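Brick sorting thread, part 2 of I don't know how many! The big tub came with 465 pieces (I counted, I had to) and I'm so happy with how it's going.

1/ One color at a time. Lime green is my favorite, so lime goes first. And the clear box with the little latch is the best thing I've bought since February, you can see what's in it from any side!
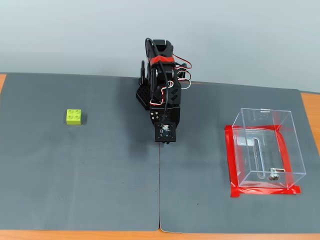
Rinton: Do you sort by color or by shape first? I did color with my kids' bricks and then could never find a 2x2 again.

Fair point! Color first for small lots, shape once you're past 100 or so of one color. I learned that with my 126 whites, oh boy.

2/ Gray mats, two side by side. I love them for this. Plain and matte, so even dark bricks are easy to spot, and the wood table underneath doesn't get scratched. 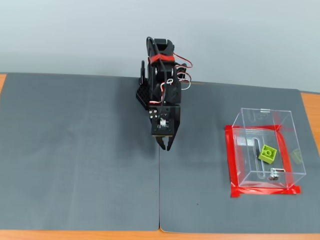

3/ Red tape on the mat marks where the box goes. Put it back in its spot every time and your hands just learn the way. Plates are next!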